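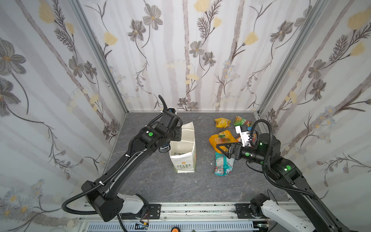

WELLMONT, 6 August 2021

The app had 200 questions for couples and my wife wanted to do all of them. She'd paid for it, she said, so we might as well get our money's worth. I said that was how people ended up finishing bad soup.

We were on the back porch of the rental in Wellmont with the phone between us on a paperback. The rules were on the first screen. You took turns. You had 15 seconds to start talking. If you passed, you owed a kiss, and three passes in a row meant a back rub. I asked who had worked that out. She told me to pick a card.

"What was your first impression of your partner?"

"Tall," I said.

"That's it?"

"It was an impression."

She gave me a look and swiped. Her question was what she would save from a fire, which I thought had very little to do with marriage. She said the blue bowl from Ukdale. I said the bowl had a crack in it. She said she knew about the crack, she was the one who had glued it.

I don't trust a game that claims to bring people closer. Cards don't claim that, and neither does checkers. The store page said couples who played reported feeling more connected, and it didn't say more connected than what. I pointed this out around the ninth question, and she said I was using up my 15 seconds.

By dark we had each owed a few kisses and paid them. The questions started repeating themselves in different clothes. Dream vacation. Dream house. Where would you wake up tomorrow if you could wake up anywhere? I said Metau, since she had said Metau the time before, and she caught it right away.

"You can't copy."

"Does it say that?"

She scrolled back up to the rules to check. It didn't.

Then she got one that asked, "What have you never told your partner because it seemed too small?"

She let the time run out. I figured she'd pass, and I leaned over to collect.

"I don't like the Ó Riain," she said.

The Ó Riain was the restaurant where we had gone for every anniversary. We had a table booked there in September. I had always ordered the lamb, and I had always thought it was dry.

"Since when?"

"Since the first time. You seemed so happy with it."

I told her about the lamb. She put her hand over her mouth. A moth landed on the phone and swiped us ahead to the next question, or one of us did, and we argued about whether it counted.

"It counts," she said. "Your turn."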